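Ticket 2000: Fabric baskets slumping, towels won't stay rolled
Opened by: Cempaka Nair
Picked up by: Darmawan Majimbun, Ziltham customer care
Product: Patow soft storage basket, cream
Status: Waiting on customer

First message

Hi there, and thank you in advance for your patience with me! I bought a couple of the cream Patow baskets in March for our towels, and I do love the colour, but the walls of one have started to sag and I can't work out whether it's the basket or the way I'm filling it. The long beige table is the only spot I have for them, so a shelf with sides is out. I've been folding some towels and rolling others, depending on my mood, and by dinnertime the rolls have usually come undone. Is there a trick to it, or should I be asking for a replacement?
Cempaka

Reply, 9:40 am

Hello Cempaka, what a lovely note to start the morning with. A bit of slump is normal in the canvas, so please don't worry about that yet. What I'd look at first is the mix. In the front basket there's a light blue towel folded over on the right and a pale cloth tucked up against the left wall, with the mint-green one hanging down in a twist over the rim. The basket behind has its yellow, dark grey and white pieces all rolled, though fairly loosely.

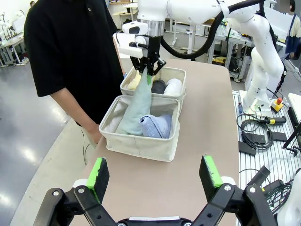 What to try

1. Take everything out of the front basket and push the walls up from the inside with your hands, working your way along the stitched rim.

2. Fold each towel in thirds lengthwise, then roll it as snugly as you can (my mum does hers on her knee, and they're like little logs!).

3. Stand the rolls on end, starting at the walls and finishing in the middle.

4. Keep the long towels off the rim, as the weight drags it down.

Leave it a couple of days and let me know how you go. If the walls still sag, quote part 249 and I'll happily send out a stiffening insert.
Darmawan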